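Dinby Community Help > Simulation and Training Data

Wrist camera views with nothing in them: keep or drop?
Posted by Oluwatosin Wike, February 7, 2019

I'm collecting demonstrations in simulation for a pick and place policy. The arm is driven by hand with a 3D mouse, and each run is saved with the joint positions, the gripper opening and the wrist camera view. I have 710 runs so far and want to train on them before I collect any more.

The trouble is at the start of the runs. I randomize the starting pose of the arm, and in a good number of runs the wrist ends up pointed well away from the table. The policy gets a view with the gripper and some bare walls, and nothing that says where the object is. It usually takes me a few seconds to swing the wrist around, and all of that gets saved too.

This is the kind of view I mean. The fingers are open and the camera is looking up into a corner of the room.
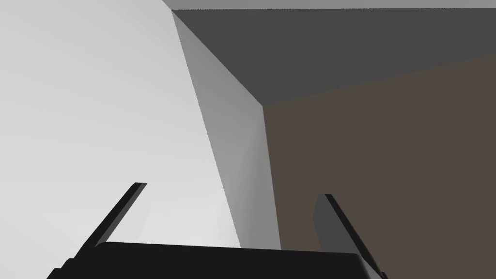 Jovasholm says to cut every frame before the object first comes into view, on the grounds that a policy can't learn a direction from a blank wall and will only learn to wander. I can see the sense in that. But the starting pose will be random when I test it as well, so if I cut those frames the policy will never have seen anything like them, and I don't know what it will do.

What I have tried so far:

Training on everything. The arm drifts slowly at the start and sometimes stops before it has turned far enough to find the object.

Training with the first 3 seconds of every run removed. Good when the object is in view at the start. When it isn't, the arm goes off in some direction and doesn't come back.

There is only the one camera. I could add a fixed one, but the saved runs wouldn't have it unless I replay them, and I haven't tested whether replay gives the same result every time.

Should I keep these frames, drop them, or change how I collect?

Ugwu
Posted 2 hours later

Keep them, but clean them up. I don't think the blank view is your main problem. The policy also gets the joint positions, and those tell it where the wrist is pointing even when the picture doesn't. If the table is always in the same place, "turn back toward the table" can be learned from the joints alone.

What hurts you more is how you drive the arm in that part of the run. Most people sit still for a moment after the reset while they get their bearings, and then they turn left one time and right the next from almost the same pose. The policy averages that and you get the slow drift you describe.

I would do it like this:

Cut the idle time at the start of each run. Go by joint speed, and begin the run at the first frame where the arm is moving. A flat 3 seconds is too much for some runs and too little for others.

Pick one rule for the search and stick to it. Mine is to go to a fixed lookout pose over the table first, by the shortest path, and only then go for the object. It feels dull to do by hand but the data comes out much more even.

Check that the joint positions are scaled properly going into the network. I once left mine in raw degrees next to image features that were all between 0 and 1, and training was a mess — took me a week to find it.

For the old runs, you can script the first part. Plan a path from the random start to the lookout pose, render it, and join it to the hand-driven part from there on. The join has to be smooth or you will teach it a jerk. You'll want to throw out the runs where the hand-driven part never passes near the lookout pose.

Ellthorpe
Posted 1 day later

just add the second camera

Oluwatosin Wike
Posted 5 days later

Thanks both. I went with the speed cutoff and the lookout pose. I collected 500 new runs that way and left the old ones out for now, because the scripted joins were not smooth and I didn't want to spend more time on them.

The drift at the start is gone. The arm goes to the lookout pose from nearly every start I've tested. The ones that still fail are starts with the elbow close to its limit, and I hardly have any runs like that, so I'm going to collect more from there.

The joint scaling was wrong too. I had the gripper opening in millimeters and everything else in radians. I fixed that at the same time as the rest, so I can't say how much of the improvement came from which change.

Ellthorpe, I may still add the fixed camera — replay does not match on runs with contact, so it would have to be for new data only.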